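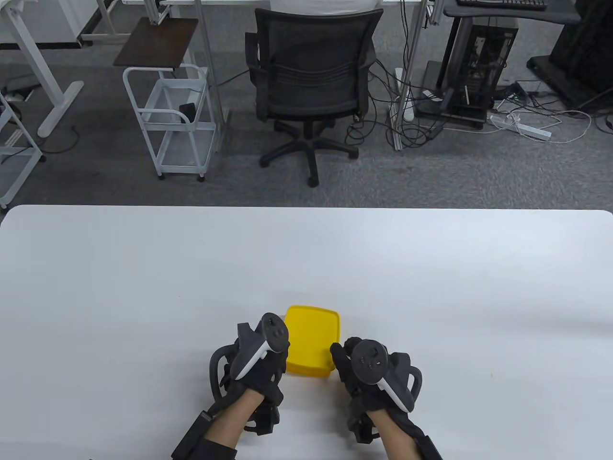
White tabletop and gray carpet at the Catterall open day, October.

I've been mailing letters all my life and had never once wondered how an envelope gets its flap. Then a flyer turned up in the library saying that the Catterall envelope works in Prarnstead was opening its doors for the day, and I was on the early train before I'd really thought it through (ask my family how often that happens).

Prarnstead is a funny place to arrive in. The station is up on the hill and everything you want is down at the bottom by the river, so you do the whole walk with the factory roof in view and it never seems to get any closer. I'd booked my slot through Trakeo, the ticket site, and it sent me the confirmation twice and a map with the entrance on the wrong street. If you go, ignore the map. The way in is through the yard on the river side, past the bike racks, and there's a hand-painted sign that you'll see once you're already standing next to it.

My tour was the 9 a.m. one, which I'd recommend, even if it hurts. The machines had just started up and the place smelled of warm paper and glue. I love that smell! It's a bit like a school supply closet and a bit like pancakes. We were in a group of 10, all given ear protection and told to keep inside the yellow lines, and off we went.

The first stop is the reel store, where the paper waits. I had pictured stacks of sheets, but it comes in on enormous rolls that stand taller than my shoulder. The one nearest the door had its weight written on the wrapper, 1,656 pounds, and our guide rolled it a few inches with one hand to show how well it was balanced. A man in the group asked if he could try and was told no, very nicely. The store is kept a little damp on purpose. Dry paper curls and goes brittle at the folds, so there are misters in the ceiling that puff away all day long. My hair did not enjoy it.

Then the cutting. There are two ways of doing it here. The older one uses a steel die, like a giant cookie cutter, pressed down through a thick stack, and what comes out is a pile of flat shapes with four pointed wings. They call these blanks. The cutting press is slow and makes a thump you feel in your feet, and they keep it for odd sizes and short orders: wedding stationery, seed packets, those tiny ones florists use. Everything else runs on the newer line straight off the reel, where cutting, printing, windowing, gluing and folding all happen in one long blur. I stood at the far end of that line for ages. You see paper go in, and then you see envelopes coming out fanned over like a hand of cards, and for the life of me I couldn't follow what went on between. They slowed it down for us at one point and even then I only caught the side flaps tucking in.

The windows were my favorite part. The clear bit is a separate film, fed in from its own little reel, cut and dropped over the hole right after a line of glue goes around it. Catterall has been trying out a paper film in place of plastic, and they passed both kinds around for us to hold. The paper one is cloudier and crackles more. I'd never have noticed in a bill, but side by side it's obvious. The woman beside me preferred the crackle and I think I do too.

And the glue! I had so many questions about the glue. The kind you lick and the kind on the side seams are different recipes, and the lick kind goes on in a thin stripe and passes under a long heated hood before the flap gets folded down. If it isn't dry by then you get a box of envelopes that have sealed themselves, which apparently happened to a whole Christmas order one humid summer. They kept one of those boxes. It sits on a shelf by the foreman's desk with a ribbon on it. No, you're not offered a taste, but somebody asked, and the flavor is described as "mild potato."

I was less keen on the history corner. It has lovely things in it – old hand-folding boards made of bone and wood, sample books with marbled linings, a tray of wax stamps – but the labels are typed so small that we were all bending over with our phones out as flashlights. The sample books deserve better. One was open at a page of airmail borders and I could have looked through the whole thing if it hadn't been under glass. Please, Catterall, turn the page once in a while and buy a lamp.

After the tour you can hang around as long as you like. There was a fold-your-own session going, and I made one decent envelope and a second that would only hold a very crooked letter. The trick is to crease the side wings first, hard, with the flat of a ruler, and to fold the bottom up a hair short of where you think it should go. I went at it the other way around and got a gap at both corners. I've since tried again at home with an old road map and it came out beautifully, so maybe it's the thicker paper.

Lunch was at Pastidis, the café across the footbridge. Get the spinach pie. They give you a slab the size of a paperback, and the coffee is strong and comes with a cookie I didn't order and was happy to eat. It fills up fast once the late-morning tours let out, so go a bit early or be ready to sit outside with the ducks.

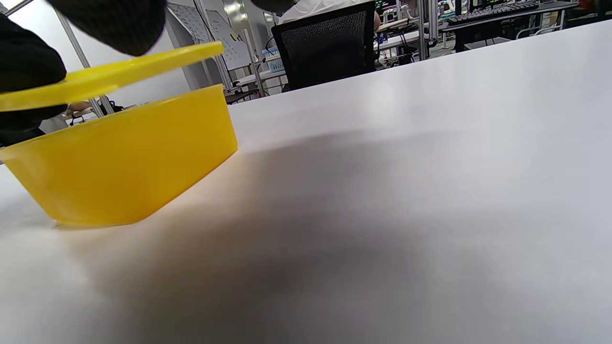 Can you buy envelopes at the open day?
There's a seconds table in the yard, with mixed bundles at $2 each, and they take cash or card until the bundles are gone.

I bought more bundles than I'm going to admit to here. Seconds usually means the printing has wandered a little or the window is a shade off center, and they mail perfectly well. Mine had a run of deep green ones with a cream lining, a fat stack of plain kraft, and some long skinny ones that I can't think of a use for except bookmarks. If you've got a letter from me lately in a long skinny envelope, now you know.

The walk back up to the station with a bag full of paper was a workout. Bring a backpack, wear flat shoes, and sit on the left side of the train going home for the river.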